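2021-03-27

Last spring I wrote that I would learn to keep my papers in order, and some of you asked how it went. So I write a little about it, also for myself.

When we moved to this country I brought one folder with documents. After some years it was four folders, two shoe boxes and a drawer that did not close anymore. Tax letters lay together with the warranty of a kettle we gave away. Each time the landlord asked for something, I lost an evening.

First I tried an app called Pustimell. You scan every paper and it puts the name and the date by itself. It worked well for bills, but it did not understand letters in my language, and I had to correct them by hand. I scanned 214 pages and then I was tired of it. The scans are still there and I am glad to have them, but I don't open the app often.

After that I bought simple cardboard dividers from Hermans and made groups by person, not by year. My husband, me, our son, the apartment. This was the best decision. When the school calls, I take out our son's part and everything is inside – vaccinations, the old reports, the swimming certificate.

The difficult part is the new mail. It comes every day, and if I don't have a place for it, it goes on the kitchen table and stays there. Now I follow one rule: a letter can wait in an open tray until Sunday is not a rule for me, I travel too much for that. I empty the tray when it is full.

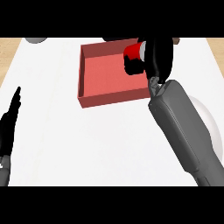

Revathi Suvarna wrote to me after the last post that she throws away all envelopes at the door, before she even takes off her shoes, and that she keeps only letters with a signature or an amount of money on them. I tried the first part and I like it. The second part is too brave for me. I once needed a letter with no amount and no signature, and it took me 22 days to get a copy.

In April I will start with the photographs, which are in a worse condition than the papers ever were.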